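5/31/26

Fruit again today. The target for the Lewis set is 100 good runs and I started the morning with 33 in the folder, all of them from the old table height, so I had to decide first thing whether to keep those or start over. I kept them. The plate sits in much the same place in view and the notes from Nesivmont only say that the height must be written down, which it was.

Warm-up took longer than it should. The left thumb was lagging behind mine again, enough that I could see it, so I ran the glove calibration twice and then a third time with my sleeve rolled up. The third one held. I suspect the cuff was pulling on the sensor strap and I have put a note by the chair about short sleeves. We will see if anyone reads it.

The task text is now "put the fruit on the plate", one line, same for every run. In April we were still writing a different sentence each time and I spent days tidying them up afterwards. Vurnov wanted it varied, Nesivmont wanted it plain, and plain won for this set. The variety is meant to come from where things lie and which hand goes first. I have a sheet for that with start positions pencilled in, and I move down it a row at a time.

First block was 20 runs with the right hand leading. I threw out 5. Two were drops, one was me reaching too early before the recording had started, and the other two were grasps where I nudged the plate and then corrected it. I went back and forth on those last two. A correction is useful if the thing being taught is how to recover, but this set is meant to be clean, and there will be a separate one for mistakes later in the summer. So they went in the other folder with a tag on them.

The grapes are harder than the apple, as before. If I pinch near the top the bunch swings round and the bottom lands first, off the rim. If I go in from the side with the fingers flat it comes up level, but then the thumb has to travel a long way across the table and it is slow. I tried both for a while and settled on the side approach. Slow is fine. The viewer in Amivness plots the finger angles under the video and the slow ones make a much smoother line, with none of the little spikes I get when I hurry.

The apple I can nearly do without thinking now, which is its own problem. I noticed before lunch that I was doing it the same way every time, fingers over the top and thumb underneath, wrist at the same angle. That makes for tidy data and a model that only knows one way to pick up an apple. For the next few rows I made myself turn the wrist more, and once came at it from the far side, which felt very odd and worked.

Ate at the desk and looked back through the morning's files. One had a gap in the head camera stream, just a short one, but the rule is no gaps, so out it went. I also renamed the batch, having left the old table height in the folder name all morning like a fool.

After lunch I changed to the rows where the left hand waits open near the grapes while the right does its part. I find this tiring. My own left hand wants to rest on something, and when it drifts, the robot's drifts with it, and then there is movement in the data that means nothing. I ended up propping my elbow on a folded towel. It helped the arm but did my shoulder no good at all.

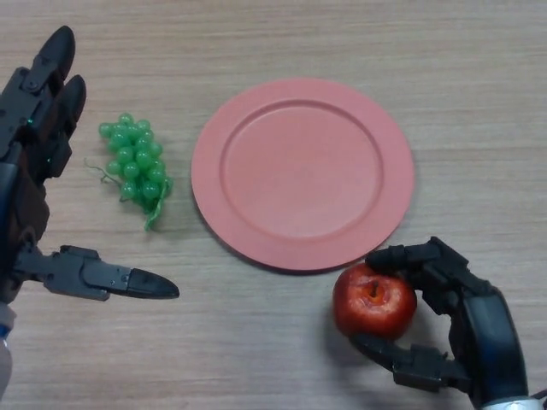 Things for tomorrow

Finish the left-hand rows, then swap the start positions over so the apple is on the other side. Check the calibration before sitting down and not after. Ask Nesivmont whether a run still counts if the fruit ends up on the rim of the plate but stays put, as I have been passing those and I am no longer sure I should.

Also find a better towel, or a proper arm rest. Stopped a bit early this afternoon with my shoulder aching. Copied everything to the second drive, checked that the copies opened, and switched the hands off. Bus was late. Leftover soup for tea.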